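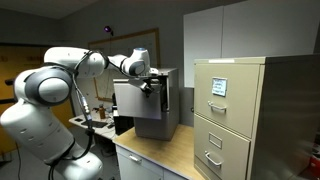 Posted Aug 5, 2026 by Emiliano Fuentealba

Our sample prep group at Nesergate has had one arm on the day shift since May, and the part of the job that changed most is the paperwork. Before the arm, a technician loaded a unit, wrote the start time on a card and went off to do something else. Now the cycle has to be written out to the level of where the fingers sit. On a small gray unit with a front door that swings open, "open the door" became 14 lines, most of them about the top edge of the door and how far the gripper may reach inside before the wrist has to turn. Cable slack got its own line. The black cables run down the outside of the arm, and a taught path that looks fine at the wrist can still pull at the elbow.

Search this blog Go

Shoaib Lashari wrote the first version of the procedure, which we call Brinda. He used to load by hand. He now spends 40 minutes each morning checking taught positions and the rest of his shift on faults and review. His grade did not change until July, and I think that was too late. Two others moved to receiving. One of them asked for it.

The log has 2505 cycles in it as of Monday. More than 300 were stopped by a person, mostly for door position. We don't yet separate a cautious stop from a necessary one, and the operators would like us to, as stops count against the shift total. I have asked for that field in the next revision.

Last updated: 2 days ago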